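Fruit on the table – plate or no plate?

arnulfo_c
My sister Senga and I have been going back and forth since February. I want the fruit piled on Grandma's blue-and-white plate, oranges to the sides, plums at the back. 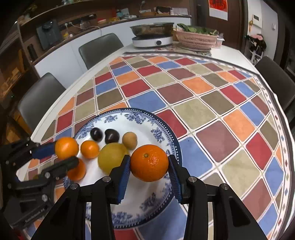 Oranges, plums and the big yellow-green one on the good plate

She says it hides the pattern and we should just let the fruit sit on the cloth. Thoughts?

skillitow842
Plate, every time. Round fruit on a bare table ends up on the floor in my house (two kids and a beagle).

jtapley
Gotta disagree! With a tablecloth that loud I'd spread everything out and leave the plate empty in the middle. Do you have it that way too?

arnulfo_c
Yep, Senga's version:

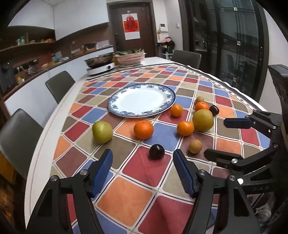

Empty plate, fruit all over the squares

jtapley
Oh I love that. The dark ones look great against the red and orange.

Morais_A
Looks like somebody dropped a grocery bag, sorry. Plate for me – but put the little tan ones in front, they get lost back there.

skillitow842
What Morais said. And don't leave the plums out too long, mine go soft in 4 days.

arnulfo_c
Okay, tan ones up front tonight. Senga is reading this and says she's not giving up the tablecloth idea.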